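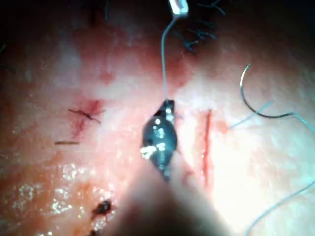
Grasper tip and suture thread.

Subject: Re: [smallpress] Nilton in March - worth a half table?

Hi all,

I was so happy to see this question come up, as I've been meaning to write up Nilton since I got home and kept putting it off. Short version: yes, take the half table, and if you can find a friend to share with, take the full one! It was the best small show I've done in years and I came home with a suitcase heavier than the one I left with, all of it other people's comics.

Longer version, for anybody thinking about next March.

The show is at Dadov Hall, which has two floors. Downstairs is the dealers, the guests, and the big Casado booth right inside the doors. Upstairs is small press and zines, 154 tables this year. I was worried about being upstairs (we've all been stuck on a mezzanine that only the people looking for the restroom ever found) but they ran the line for the signing area up the main stairs and along the back wall, so anyone waiting for a signature had a good half hour of looking at our stuff. Whoever thought of that, thank you. I sold out of the second issue of my fishing comic by lunch on the first day and had to take names for the rest.

Table cost first, since you asked. A half table was $154 the year before last, but please don't go by that, they changed how they do it. I paid $200 for a full one this time, with two badges and two chairs. Power is extra and you have to ask when you apply, not at check-in. I didn't ask, and ended up walking my card reader over to the coffee stand to charge it, where the people were very sweet.

The crowd is what I really want to tell you about. They read! They stood there and read whole pages, and then they asked about the paper. A kid of maybe ten went through my entire box of dollar minis and picked out the three weirdest ones. One couple told me they come every year with a list of who they bought from before so they can catch up on the series. I'm used to shows where people want a print of a character they already know, and there is some of that downstairs, but upstairs it felt like everyone had come for the thing they hadn't seen yet.

The Viltonon people were there too, with the new anthology. If you haven't seen it, it's 309 pages, black and white with one spot color (a sort of rusty orange this time), and 23 cartoonists, a good half of them first timers. They did a reading on the small stage with the pages up on a screen and the artists doing their own voices and sound effects, and I laughed until my face hurt. The story about the haunted car wash is worth the price by itself. They are taking pitches for the next one and they told me short is good - four to eight pages, and they'd love more nonfiction.

A few practical things while I remember them:

Load-in is through the side street, and the elevator is slow. Bring a folding cart that can go up stairs. I got there early and still waited.

The tables are the narrow kind. My usual rack hung off the back and I had to tie it to a chair. If you use a wire grid, bring the short legs.

They give you a tablecloth. It's green. It doesn't reach the floor in front, so bring your own if you keep your boxes under there.

Food in the hall is okay. The noodle place across the street is wonderful and will bring an order to the front doors if you call before eleven.

Sharing works fine, but both names have to be on the application or only one gets printed in the program. 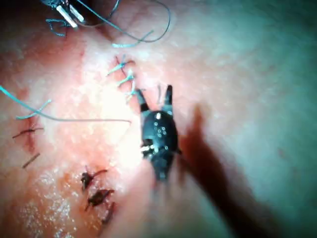
Earlier in this thread, a list member wrote:

> Has anyone here tabled at Nilton? I have one 24-page book and
> a couple of minis, and I don't do prints at all, so I'm not
> sure a comic con crowd is my crowd. I've only done library
> zine fairs up to now. Is a half table silly with so little
> stock? And do people mostly walk past if you aren't drawing
> at the table? I freeze up when anyone watches me draw.

Not silly at all! My neighbor on the left had one book, a single book, in a nice stack with one copy propped open on a plate stand, and people went straight to it. I think having less on the table helped, to be honest with you, because I had so much out that folks didn't know where to put their eyes. I'm cutting mine back next time.

And no, you don't have to draw. I did a few sketches when it got slow toward the end of the second day, mostly to keep my hands busy, and it didn't seem to change much either way. What did help was standing up. The chairs are low, and sitting down I was mostly hidden behind my rack. Bring good shoes.

On prints: I had six designs and sold hardly any upstairs. The minis outsold them by a mile. So a library zine fair is pretty close to what you'd be walking into, only louder and with more people dressed as moths (there was a whole group of moths, they were great).

Applications for small press opened in the fall last time and it isn't first come, first served, so there's no need to sit up at midnight for it. They look at samples. Send actual comics pages and not just a cover - they say so on the form, but I know at least two people who missed it.

If you do get in, let the list know. I'd love to trade, and a few of us could ask to be put in the same row. I still have two copies of the Viltonon book I bought for trading, if anybody wants one for a stack of minis. Write me off list.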